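Chapter 6
Water in the House

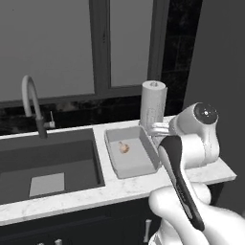 In the town of Irden, until the middle of the last century, a family of five lived with 80 liters of water in a day. All of it was carried from the fountain, and most of it was carried by the daughters. Today the same family, in the same street, uses 300 liters before the evening meal and does not think about it. This chapter is about how such a change happened, and what it did to the rooms in which people cook and wash.

In Chapter 5 we followed the pipes from the spring at Gellora down to the town wall. There we stopped, and many histories of water stop there also. The engineers left good records, and the work inside the houses left very few. We must look for it in other papers: rent agreements, letters of complaint, the bills of plumbers, lists of goods made after a death.

The most useful of these sources is the house survey of Horcombe, which visited 2793 homes. The inspectors had to write down where the water came in. In 1459 homes they wrote "yard" or "stairs," and only in the others did they write a room. This means that for more than half of the homes, to have water did not yet mean to have a sink with a tap. A person still filled a bucket, but the walk was shorter.

When the tap finally came indoors, it came to the kitchen first. The reason was partly money, as one pipe was cheaper than two, and partly habit. The kitchen had the fire, so the hot water was already there. For many years people washed the dishes, the vegetables, the laundry and the children in the same stone basin. Katia Zanetti, in her study of the workers' houses at Piras, calls this the "one-basin period" - a name we will use in this book, although in some streets it lasted only ten years and in others it lasted for fifty.

Before you read section 6.1, please look again at the map of Irden in Chapter 5 and find the three public fountains. We will begin at the smallest one, behind the market, where the women of the upper street came in January to break the ice.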